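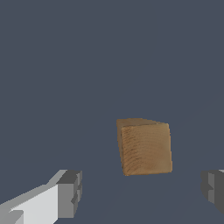 Slide 1. Wooden block and gripper, rendered.

Cooling talk, speaker notes - Noel Soriano, 10/21/25

Slide 2. Say hi, thank Saranya Nambiar for the slot. Ask who has stood in a hot aisle in August. Wait for hands!

Slide 3. Why I love this subject. Every watt that goes into a server comes out as heat, and somebody has to carry it out of the building. For years we did that with air, big fans and raised floors, and it worked great until the racks got dense. Our hall at Rudiria was planned for 9 kilowatts a rack. The new Trimov racks draw 57. Pause here and let people do the math.

Slide 4. Three ways to get liquid in. Rear-door coils first (easy to retrofit, you keep your fans), then cold plates, then full immersion. Don't get stuck on immersion, it always eats the clock. If someone asks, offer to talk at the break.

Slide 5. What we picked: cold plates, with a Doucette distribution unit at the end of each row. Explain the two loops slowly. Facility water on one side, treated coolant on the other, a heat exchanger between them, and the two never mix. Last time I rushed this and got the same question five times.

Slide 6. The leak story. Bjarke Kirkegaard found a damp fitting during the pressure test, before any server was racked. Tell it properly, it's a good one - he was on his knees with a paper towel and a flashlight, grinning. Then show the checklist we wrote that night.

Slide 7. Fans. We turned them down and the hall got so quiet that Grethe Hedegaard called the control room to ask if we'd lost power. I still smile when I walk in there.

Slide 8. What I'd do over. Order the hoses early. Label both ends. Bring the plumbers into the first planning meeting, they caught two routing mistakes on our drawings in one afternoon.

Slide 9. Heat reuse. Keep it short, Sille Lauritsen covers this after lunch and her Nustiletti numbers are much better than mine.

Questions. Repeat each one into the mic. Spare clicker is in the left pocket of my bag.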